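Tuning residual corrections for wrist-view assembly policies

This page covers how to add a residual correction stage to a base policy that was trained by imitation, using only the wrist view as visual input. It assumes the base policy already reaches the work area and fails mostly in the last few millimeters. If the base policy fails earlier than that, fix the demonstrations first. A residual stage will not repair a bad approach.

The method is the one we use in the Kultau stack. The scripts named below are part of the Sutetti toolkit, but nothing depends on it.

1. Freeze the base policy

Export the checkpoint and turn off all updates, including normalization statistics. Log the commanded pose and the measured pose at every control step. The residual network sees both. Leaving out the measured pose gave unstable corrections near contact in our runs.

2. Collect correction data

Run the base policy and let the operator take over by nudging the arm with the SpaceMouse. Record the difference between the operator command and the base command as the label. Keep the steps where the operator does nothing, and label them zero. Without those steps the residual learns to correct all the time.

Collect 60 takeovers per task. We saw little change past that point, and below 30 the result depended heavily on which operator had recorded the set. Move the workpiece between takeovers. Small rotations matter more than translations, as the base policy usually handles translation well.

3. Train

The network is a small image encoder followed by 2 hidden layers. The output has 6 values, three for translation and three for rotation. Bound the output with a tanh and scale it to the largest correction in the data set. Do not share the encoder with the base policy. We tried this under the Denon branch and the residual copied the errors of the base.

Augment brightness strongly and crop weakly. Crops shift the target in the view, and for a policy that measures offset from the view this amounts to label noise.

4. Check the view before blaming the network

Play back a few episodes at the pose where the correction begins. Printed circuit boards are a hard case. Bright metal washes out, the fingers hide part of the target, and repeated parts such as memory slots look alike to the encoder.

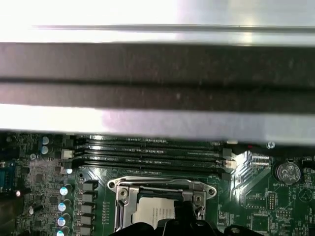

If the residual points in a different direction for two nearly identical views, compare the measured poses first. A stale pose reading causes this more often than poor features do. The Uysal logger writes image and pose timestamps in separate columns, so the lag can be read off directly.

5. Deploy with a gate

Apply the residual only when its norm passes a threshold, and ramp it in over several control steps. Set the threshold from the zero-labeled data. A step change in the command at contact will trip the force limit on most arms.

Filed under: Manipulation, Imitation learning, Tutorials

Related
Calibrating a wrist camera without a target
Choosing an action space for contact tasks
Reading force limits from the controller log
Why we stopped sharing encoders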